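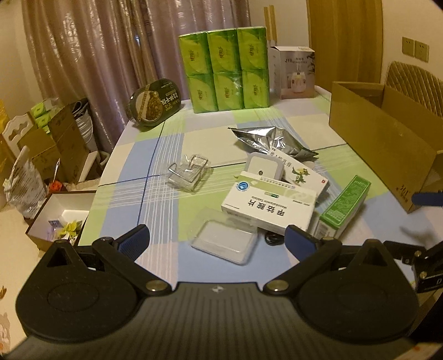 Sunita Shakya wrote in after my last post to say that I had the bus all wrong. The 60 still runs out to Windwood, she says, but it stopped going past the library in January, and anyone who waits at the old shelter will watch it turn left at the light and go up Ruddale Road without them.

She's right. I went and checked. The shelter still has its bench and its timetable, and the timetable still lists a 7:40 that doesn't come. I waited for it anyway, in case, and then walked to the new stop, which is a pole outside the tire shop.

I've been riding this route for six years. It used to take me from my corner to the Windwood clinic without a change. Now I ride to Toseck Street, get off, cross over and wait for the 549. On a good morning the wait is short. On a bad one I see the back of the 549 as we pull in.
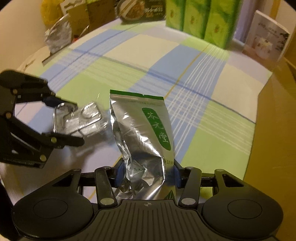
The walk between the two stops is 200 yards, and half of it has no sidewalk. In dry weather you can use the grass. After rain most people step into the road, and the trucks coming down from the Rathore yard don't slow much there. I saw a woman with a stroller wait a long time for a gap last week.

I called the transit office. The man I spoke to was polite and said the change was made to keep the 60 on schedule. He thought the old timetable had been taken down. I told him it hadn't, and he took the location and my number.

So, a correction to the last post. If you're going to Windwood in the morning, start from the tire shop and pay when you get on the 60. Ask for a transfer then — the driver on the 549 can't sell you one. The last bus back leaves the clinic at 6:00, and it has been leaving on time.

Sunita also asked whether the evening bus still stops at the school. I don't know. I'm never on it that late, so if you are, leave a comment.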